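Nivwood Toy Library
Progress report to the Sedgwick Fund, second reporting period

1. Summary
The toy library remains on schedule. During this period membership rose from 28 to 69 households, and the Ekine branch opened to borrowers in March. The grant has been spent in line with the approved budget, with one small transfer between lines noted in section 4.

2. Collection
Roughly 1,000 items are now cataloged. Soft toys continue to be the most requested category, followed by building sets. The second intake of donated toys was larger than planned, and cataloging of the wooden puzzles has been carried over to the next period.

3. Sorting and packing
Borrowed items now travel between Nivwood and Ekine in mixed sets. Toys are grouped in shallow trays and baskets at the sorting table before a set is made up, and each set is checked against its card when it leaves and again when it comes back.

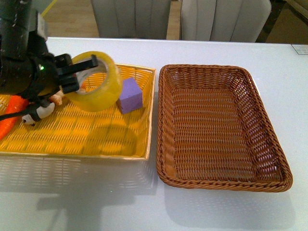 This step has reduced the number of incomplete sets reported by families. Missing pieces remain a problem with the board games — a separate checking sheet for these will be introduced in the fall.

4. Budget
Funds left over from shelving were moved to packing supplies, as agreed by letter. No further transfers are expected.

5. Next period
We plan to add 30 sets for children under three and to begin talks with the Wekmont community center on a third lending point. A draft agreement will be sent to the Fund for comment before it is signed.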